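**Washing soda or vinegar for a cloudy glass problem? (moved from General Kitchen)**

---

**marlowe_hen** wrote:

Hello all, I've been reading this board for a long time and finally made an account, so please be gentle with me. We moved to Derberg last June and the water there is something else. I grew up with soft water and never gave it a thought, and now every glass I own looks like I keep it in a barn. I've got twenty-one drinking glasses from my aunt (the set was twenty-four, we had some lively Thanksgivings) and they have gone from clear to a sort of fog in under a year.

I wash everything by hand. We don't have a dishwasher and the kitchen won't take one without moving a wall. I use the regular green soap from the grocery store, hot water, and then I let things air dry in the rack overnight.

My neighbor swears by washing soda in the water. My sister swears by white vinegar. I tried both on the same Thursday and I'm fairly sure they just canceled each other out, because all I got was fizz. What do you all do?

---

**pilotlight** wrote:

Welcome! You did a science fair volcano, and I'm proud of you.

Vinegar, and not in the wash water. Wash like you always do, rinse, and then dip each glass in a tub of warm water with a good splash of vinegar in it. Then dry with a towel right away. The drying is the part that counts. If you leave hard water sitting on a glass overnight it dries there and leaves whatever was in it behind, and you can't be surprised in the morning.

---

**GretaOfTheHill** wrote:

I'm going to disagree with pilotlight a little, with love, as we've been disagreeing on here for years. Towels leave lint, and if you use fabric softener on your towels they leave a film too, and then people blame the water. I air dry everything and I always have. My glasses are fine. What I do is a very hot final rinse, as hot as my hands will put up with, and then upside down on a rack with some height to it so the air gets in underneath. If you set a glass mouth down on a flat mat, the steam stays in there and you get a ring.

Also, marlowe, how old are the glasses? Old glass can be etched, and then it's a different story and none of us can help much. Wet one under the tap. If it looks clear while it's wet and cloudy again when it dries, it could be either one, so that test everybody repeats isn't worth a lot. The better way is to soak one in straight vinegar for an hour and see if a rubbed spot comes up clean.

---

**marlowe_hen** wrote:

Oh, I like that, I'll sacrifice one. They're from the seventies, I think? She bought them when she got her first apartment and she kept them in a hutch and only brought them out for company, so they were hardly used until they got to me and my boys.

What kind of rack, Greta? Mine is one of the flat ones with a cloth under it. I'm starting to see a problem.

---

**GretaOfTheHill** wrote:

Anything with legs, truly. I have had a Furonon one for ages and the coating has come off one corner, so I can't say run out and buy it. Wire with a drip tray is what you want, and EMPTY THE TRAY. My late mother-in-law never emptied hers and you could have raised tadpoles.

---

**tuncay_a** wrote:

Good evening everybody. Tuncay Aksoy here, some of you know me from the bread threads. I lived in Derberg for six years before we came out this way, so I feel I have to speak up for the poor woman.

The water there measured 344 parts per million when I had it tested at our old house. It's on the slip, I still have the slip, my wife says I keep everything. So vinegar will help you, and the hot rinse will help you, but you'll be doing it forever. We finally put a small softener under the kitchen sink, only the kitchen, not the whole house. It was a Bilgin, a secondhand one, and I paid 200 dollars for it with the fittings. After that my wife stopped complaining about the tea, which used to get a skin on it.

Until you get to that point, my advice is to use less soap. People with hard water always use more soap, since it doesn't make suds, and then the soap and the minerals get together and make a scum, and that is half your fog. Half the soap, twice the rinse.

---

**pilotlight** wrote:

Tuncay is right on the soap, and I should have said it. But a softener is a big jump for somebody who asked how to wash a glass! She may be renting. And Greta, I've never used fabric softener on a dish towel in my life, and you know it. Flour sack towels, washed hot, no softener, and there's no lint after the third or fourth wash. I'll mail you one.

---

**GretaOfTheHill** wrote:

You've been threatening to mail me a towel since before my hip.

---

**old_county_road** wrote:

May I put in a word for the washing soda, as it's getting no love. Don't use it on glasses, fine. But for the greasy things it's wonderful in hard water. I put one spoonful in the dishpan before the soap goes in, let it dissolve, and the soap behaves itself after that. Baking sheets, roasting pans, the lid of the butter dish. Keep it away from aluminum, it turns it gray, and I learned that on my mother's percolator and heard plenty about it.

I'd also say the order you wash in matters more than what you put in the water. Glasses first, in clean water, before anything else touches it. Then silverware, then plates, then the pans. If you do a skillet and then a glass, you're rinsing that glass in bacon.

---

**marlowe_hen** wrote:

I've been doing the pans FIRST. To get them out of the way! My goodness. I feel like I ought to go and apologize to the glasses.

We do own the place, so the softener isn't out of the question, but it'd be a conversation. My husband doesn't mind the fog. He drinks out of a jelly jar.

---

**tuncay_a** wrote:

Jelly jar is a wise man.

I'll add one thing about counter space, because when you have no dishwasher this is the true trouble, where to put it all. We keep our dishes moving in one direction. Dirty on one side, wash in the middle, clean on the other, and nothing ever goes backward. 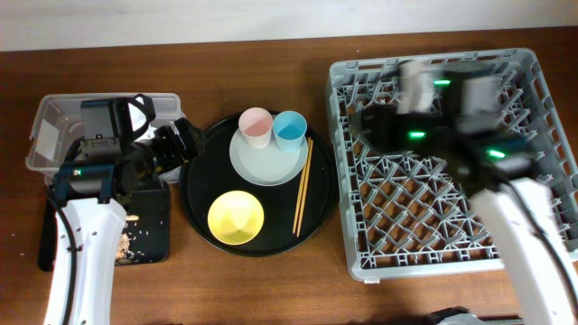 And the crumbs get shaken off into the trash before anything goes near the water. I know this sounds like what you tell a child, but crumbs in the dishpan go to mush and stick to the inside of a glass down where your fingers don't fit. For that you want a bottle brush with a bit of bend to it. Ours is a Tolla and it has outlived two kettles.

---

**pilotlight** wrote:

I do the opposite direction from most people because I'm left-handed, and every guest who tries to help me wash up puts the clean plates with the dirty ones. I've stopped fighting it. I just thank them and do it again after they've gone home.

---

**old_county_road** wrote:

My daughter-in-law does that and I'm not left-handed, so I don't know what her excuse is. Lovely girl.

---

**GretaOfTheHill** wrote:

Marlowe, did you soak one yet?

---

**marlowe_hen** wrote:

I did! I put it in a bowl of vinegar after lunch and then forgot it, so it had closer to three hours than one. I rubbed one side with my thumb and then with a rag, and that side came up clear as anything. I called my husband in to look and he said "that's nice, hon," but he did pick it up and look through it, so I think he was impressed.

So they aren't etched, or this one isn't. I'm going to do them four at a time over the weekend. Greta, I've found a rack with legs at the hardware store, and pilotlight, I bought two flour sack towels so as not to take sides. I'll rinse hot and then see which of you I believe.

Tuncay, would you mind telling me who tested your water? Even if we don't get the softener I'd like to have the number to wave at people.

---

**tuncay_a** wrote:

It was the man at the pump shop by the feed store, he did it for 20 dollars and he gave me a coffee. If he's still there, tell him hello from me. Take the water from the cold tap, first thing in the morning, in a clean jar with a lid. Let it run a minute before you fill it.

---

**pilotlight** wrote:

Two flour sack towels is taking sides, and I accept.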